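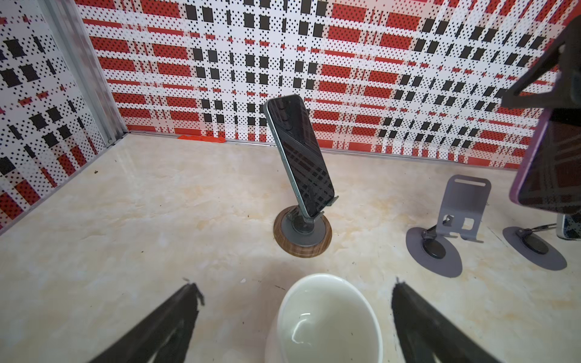
Don't bother with anything that hasn't got a proper lip on it, came the comment under my last desk post, because sooner or later you'll nudge it reaching for your tea and the phone will go sliding off. Which is fair enough, and a bit close to home as I'd done precisely that in January. So I've been living with two kinds of phone stand, plus a couple of bits of storage I bought in the same order (free delivery gets me every time).

2019-07-04

## The Larnska, with the round base

I'll start with my favourite. It's a dark grey metal arm coming up out of a round base, and the base has a brown wood-grain ring round a dark grey middle. I thought the ring would look naff. It doesn't, I've grown very fond of it! It makes the thing look more like something off a bedside table and less like something from a till.

The lip at the bottom is small, and when I unpacked it I was sure the phone would tip forward the first time I prodded the screen. It hasn't so far. I use mine upright for recipes and for video calls with my sister, and I can tap away at it one-handed without chasing it across the table. Sideways is all right too, although a wide phone does look a little top-heavy and I find myself steadying it with the other hand when I'm scrolling.

Niggles: you need to have a bit of a wrestle with the angle when it's new. Mine was so stiff on the first day that I lifted the whole stand off the table trying to tip it back. It's eased up since. And dust gathers where the ring meets the middle, so if you're a wiper-down of things, keep a cotton bud handy.

It cost me £19.

## The Flitley, with the oval base

The Flitley also cost £19, as it happens, so no help there if you're choosing on price. I bought 2 of these because one was going to live by the kettle.

It's a plainer thing altogether. Flat grey oval base, black circular pad on it, and a folding metal back with a slot cut out near the top. There's a square cut-out in the lower folding section as well, and that's where I poke the charging lead through. I don't know if that's what it's meant for but it works for me, and it stops the cable doing that annoying loop in front of the screen.

What I like is the folding. It goes down nearly flat and I've taken it away for the weekend in the side pocket of my bag, no trouble. What I don't like is that I can never get the two folds right on the first go. You set the bottom one, then the top one, then the phone's staring at the ceiling and you start again. My other half has no such problem and finds this very funny.

The shop page had 933 reviews when I ordered and an awful lot of them moaned about wobble. Mine don't wobble on a hard table. On a tablecloth, yes, a bit, but so does everything.

## And the storage

This is where I got carried away. I'd been meaning to get things up off the table for ages, so in went a Becerra hook rack and a Rornico wire basket, the long sort.
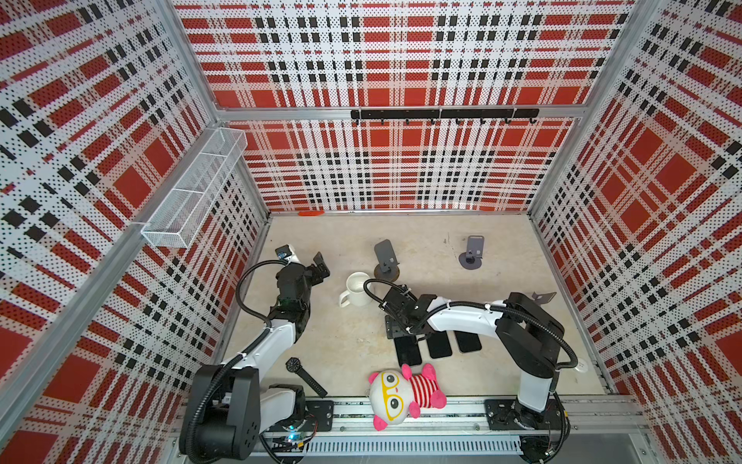 *Eight hooks on the back rail, long white basket along the left.*

The Becerra is a long black bar with small hooks hanging underneath. Small is the word. They're grand for charging leads, headphones and keys, and hopeless for anything with a thick strap. I do wish they were a touch deeper. It's held on with pale zip ties, three of them, and if I did it again I'd buy black ones, as they do rather catch the eye against the bar. Still, zip ties mean no drilling, and moving it along is a two-minute job with the scissors.

The Rornico is white mesh with thin crossbars dividing it up, and I love it for its length. Pens will poke through wire mesh given half a chance, so I'd keep it for chunkier stuff: chargers, tape, the folded-up Flitley. You'll want to snip the zip tie ends off neatly too. I left one sticking out and I've snagged a cardigan on it twice.

Would I buy the lot again? The Larnska, yes, in a heartbeat, and I'm tempted to get another for upstairs. The Flitley if you travel, or if you've a cable you want out of the way. The basket yes. The hook rack only if you've measured what you're planning to hang on it, and I hadn't.

If anyone's tried the Larnska with a bigger phone in a chunky case, let me know in the comments how the lip copes. Mine goes in bare, so I can't say.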